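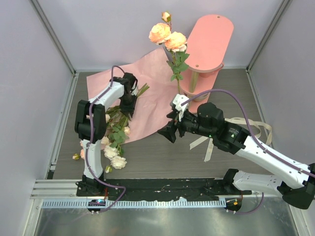

Wrapping a hand-tied bunch, start to finish

1/ A few posts on wrapping roses, as promised back in December. White and blush ones today, on pink paper. It's the job I get asked about most at the Lorncombe stall and it takes longer to explain than to do.

2/ Clear the table first. You want enough room for the whole sheet with a bit of bare tabletop on each side. I used to do this on the draining board and every bunch came out lopsided.

3/ Lay the flowers down loose on the paper before you tie anything. Heads all one way, cut ends the other. Four open roses are down in mine, with a few small buds at the lower end. The biggest bloom is at the bottom of the cluster and a smaller one is further up.

4/ Leave the leaves on near the heads. Strip the rest, up to where your hand will hold the stems. Anything below the water line goes slimy within a couple of days and takes the water with it.

5/ Buds go at the edges. They are easy to lose in the middle of a bunch and they open better with some space. If one slips off the paper onto the table, leave it there until you've settled the others.

6/ Pick the stems up one at a time and turn the bunch a little in your hand after each. Same direction every time. The stems will start to cross in a spiral and the heads will spread out on their own.

7/ Tie at the narrowest point. I go round twice with garden twine and knot it. Sanna twine if the market has it, but kitchen string holds just as well. Raffia looks nicer and slips.

8/ Trim the ends level after tying, never before. Take 2 cm off with a sharp knife or proper snips. Kitchen scissors crush the stems.

9/ Now the paper. Mine is a large pink sheet and it's well crumpled. I like it like that – flat paper creases where you don't want it, and crumpled paper hides the creases you make by accident. Scrunch it, open it out, lay the bunch across one corner.

10/ Fold the bottom corner up over the stems, then bring the two sides across the front. Keep it loose round the heads and tight at the tie. Second piece of twine over the first. Done.

11/ Someone always asks about tissue underneath. Only if the bunch is travelling. For a short walk home one layer is enough. For the bus I add a damp square of kitchen roll round the ends and a sandwich bag over that.

12/ Paper is the Stedeo florist roll in pink. I bought one roll last spring and I'm still on it. The Niltadano one is cheaper but the colour comes off on wet hands, so I only use it for dried flowers.

13/ When you get them home, take the paper off. People leave it on because it looks nice and then the leaves sit in it and sweat. Clean vase, cool water, fresh cut on the stems, water changed every other day.

14/ Roses that droop at the neck can sometimes be brought back. Recut the stems and stand them up to the heads in a deep bucket for 8 hours, wrapped quite firmly in newspaper. Doesn't work on every one.

15/ Carnations next, they're much easier. If you have a question about the spiral, put it under post 6 so I can find it.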